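Recording Pick-and-Sort Demonstrations with a Hand-Held Gripper

Last updated November 9, 2025. Maintained by Dzifa Bonsu

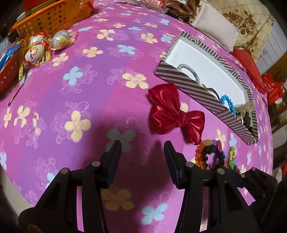
These steps cover one recording session with the Stoltireck hand-held gripper, from mounting the camera to exporting episodes for training. They assume the Drustitico recorder is already installed and that you have calibrated the lens once. If you have not, do the calibration page first.

What you need

Stoltireck gripper, charged camera, memory card with at least two hours of free space, printed calibration board, and the objects for the task. For small-item sorting, use things that differ in stiffness. Hair ties, a satin bow, scrunchies and beaded bands are good because they deform in different ways under the same grip. A shallow tray or box lid works as the target.

Step 1. Prepare the surface

A bed, a table or a floor will all do. Patterned fabric is fine and usually tracks better than a plain sheet, which gives the pose estimator few features to lock onto. Do not smooth or re-tuck the fabric in the middle of an episode. Leave ordinary household items in the background where they are. Policies trained on cleared surfaces did poorly in our August tests as soon as anything else was in view.

Step 2. Map the space

Start a new session and choose Map. Hold the gripper with the jaws open and move it slowly over the whole work area, then tilt it left and right at each corner. Finish over the spot where you began. The recorder reports the number of map points when you stop. Repeat the pass if it is under 873.

Step 3. Calibrate the jaws

Open the jaws fully, hold for two seconds, close them fully, hold again. Do this five times. The opening width is read from the finger positions in the video, so both fingers must stay visible throughout. Redo this step whenever a finger pad is changed.

Step 4. Record

1. Begin each episode with the jaws open and above the objects.
2. Approach from above, at an angle that keeps the item between the fingers.
3. Close until the item stops shifting. Do not squeeze beyond that.
4. Lift clear of the other items before moving sideways.
5. Lower into the tray and open. Wait one second before backing away.
6. Stop the recording.

Move at around half your normal speed. Keep your free hand out of view. If you drop an item, pick it up with the gripper and carry on; recoveries are useful data. If you use your hand, discard the episode.

Soft items are best taken at the thickest part. For a bow, that is the knot. For a looped band, put one finger inside the loop and one outside.

Step 5. Vary the layout

Rearrange the items every 23 episodes. Change the tray angle as well. Kane Halliday's first set had the tray square to the operator every time, and the policy never learned to place at a diagonal.

Step 6. Check and export

Run the Drustitico checker before you leave the site. It flags lost tracking, hidden fingers and episodes shorter than two seconds. Shadows from the gripper are not flagged and need no action unless they hide the item completely. Export with the default settings and name the folder with your initials and the site code.

For reference, the Tornness set contains 3539 accepted episodes. Send questions about rejected episodes to Adwoa Appiah.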